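卓上サッカー地域リーグの対戦記録整理 中間報告

1 目的
コーンヴィル地区の卓上サッカーリーグでは、試合結果が紙のスコアシートで残されている。本課題ではこれを表にまとめ、先攻と後攻で得点に差があるかを調べた。

2 資料
Glenys Catterall氏から借りた1033試合分のシートを使用した。会場はLindqvistとHaneckの二か所で、記入様式が異なる。Haneckの様式には先攻の欄がなく、キックオフの印から読み取った。読めないシート11枚は集計から外した。
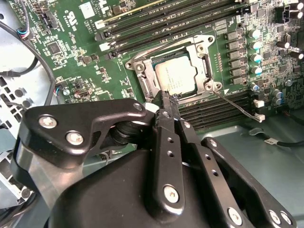
図1 マザーボードのCPUソケット部

3 方法
入力は二人で別々に行い、食い違った箇所は原本に戻って直した。選手名の表記ゆれが多く、Riihimäkiだけで4通りあった。延長戦の得点は別の列に分けた。

4 途中結果
総当たり戦では、先攻側の平均得点がわずかに高い。勝ち抜き戦では差が見られなかった。ただし勝ち抜き戦はLindqvistでの試合に偏っており、会場の影響と分けられていない。Yaw Annan氏からは、台の布を張り替えた時期も記録に加えるよう助言を受けた。

5 今後の予定
9月までに個人戦と団体戦を分けて集計し直す。団体戦のシートは一部がまだ届いておらず、Hanne Rautiainen氏に問い合わせている。

2021年5月25日（火）提出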